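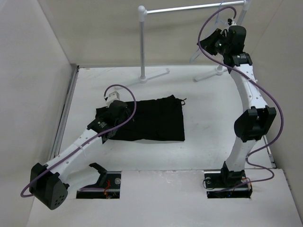
Sampling numbers from the Gritwood pop-up

Friday, November 17, 2023

I promised a write-up of the Gritwood sampling campaign once the redemption codes expired. They expired last week, so these are the figures.

Gritwood makes a barley drink mix. The brief was a three-day pop-up outside the Leltari food hall, with a booth, a hot water station and a printed card carrying a discount code. Each card had its own code, which meant a sale could be traced back to the hour the card was handed out. Mahfuz Nanayakkara set up the code table and I wrote the report queries.

The first problem was the denominator. The agency counted a "contact" as anyone who stopped within arm's reach of the booth. I counted a contact as a card handed over. The two totals differ by 40 percent, and all rates below use mine.

Cards given out with a full cup were redeemed at three times the rate of cards given out alone. Cup size made no difference that I could measure. Time of day did. Cards from the late afternoon shift accounted for 71 percent of all redemptions, although the shifts were the same length and staffing was level.
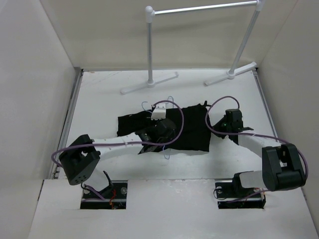
I checked whether the afternoon effect came from one strong staff member. It did not hold up, as the staff rotated daily and the pattern was the same on each day. My working guess is that people buy on the way home and the store that took the code is next to the station entrance. The May campaign for Indon, where the partner store was a long walk away, showed a flat curve across the day.

The photo wall took roughly a quarter of the build budget. It had a separate code on its sign and produced too few redemptions to report as a rate. Dương, the booth builder, has offered to reuse the panels as counter fronts, and I have asked for a quote.

For the next run I want codes in batches of 100 per shift, sealed and labeled. Two stacks were mixed up on the second day and I had to drop them from the hourly table. The query file still needs comments before I post it.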